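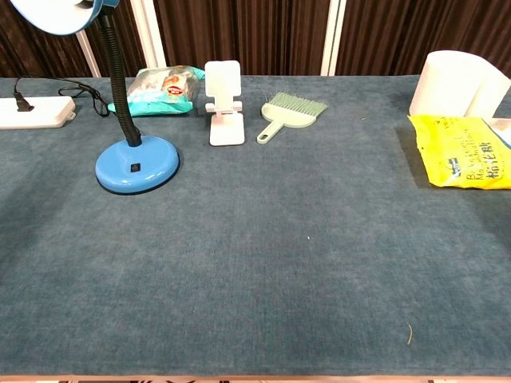
A work table with lamp, snack bag, phone stand, hand brush and paper towels along its far side.

When I asked Estíbaliz Ortuño what is the most difficult object for her research, I expected to hear something like a glass or a knife. She answered: "A bag of snacks. It has no shape that you can trust."

Ortuño leads the manipulation group at Nuvuda, a small robotics company that moved to a former furniture store two winters ago. Her group published its results on learning from human demonstrations on May 5, 2025, and I visited her and her colleague Chepkoech Kombo to understand what they have done, and what they have not.

The method is simple to explain. A person wears a camera on the chest and does ordinary jobs at a table: putting things in order, wiping, moving a package from one side to the other. The recordings are used to train a model which later controls a robot arm. During the recording there is no arm at the table.

"In the earlier project we guided the arm by remote control," Ortuño told me. "This gives very clean data, but the operator becomes tired and the movements are strange. People do not pick up a brush like this in their kitchen. I wanted the movements from the kitchen."

The group recorded 900 demonstrations with hands only, and added 70 made with the arm under remote control. The model trained on this mixture was compared with one trained on 200 remote-controlled demonstrations and nothing else. Both were tested on the same 109 table layouts, which neither of them had met in training. The mixed model did better with objects that lie flat, for example a brush or a soft package. With upright objects there was almost no difference, and Kombo is quite open about it.

"A roll of paper towels standing up is easy for everybody," she said. "You come from the side, you close the gripper, finished. If we tested only upright things, we would have no paper."

I asked why the tables in this kind of work have so much free cloth at the front. Kombo, who designed the layouts, said that she likes to begin with the objects at the far side. The person must then reach over, and the camera sees the whole arm travelling. "When everything is close to the body, you get only wrists," she said. "The model learned very little from wrists. We lost most of July with this."

The tablecloth was also a matter of discussion. The first recordings were made on a bare grey surface, and the model became, in Ortuño's words, "a specialist in grey." Now the group changes the cloth, the lamp and the small things between sessions. Mottled fabric she finds especially useful, as the colour is never the same in two places and shadows are harder to separate from the pattern.

Cords are another subject on which she has an opinion. Her colleague Remedios Lozano wanted to remove them from the recordings, and for some weeks the two did not agree. Ortuño won. "In a real house the lamp has a cord," she said. "If the robot has never seen one, it will pull the lamp on the floor. I would like to know this in my laboratory and not in the house of a customer."

The hands remain the weak point of the method. A human hand has five fingers and the gripper has two, so the group must decide which part of a human grasp is worth keeping. At present they keep the path of the wrist and the moment of closing, and estimate the opening of the gripper from the thumb and the index finger. Kombo explained that this works poorly when a person pinches a bag by its corner and then supports it with the palm. The gripper copies the pinch but has no palm, and the bag turns around.

"I have watched this bag turn around so many times," she said. "I see it when I close my eyes."

Begoña Paredes, who reviews the method for Bridberg, the company that finances part of the project, wishes to see the test repeated in a different building and by people who did not help to write the instructions. Ortuño does not object. She told me that the layouts were drawn by one person, with one person's habits, and that a careful reader should keep this in mind.

The next recordings will include folding objects, such as phone stands with a hinge. Kombo has already tried a few herself. She opens the stand with the left hand and holds the foot with the right one, and the arm at Nuvuda, for the moment, has no partner to hold the foot.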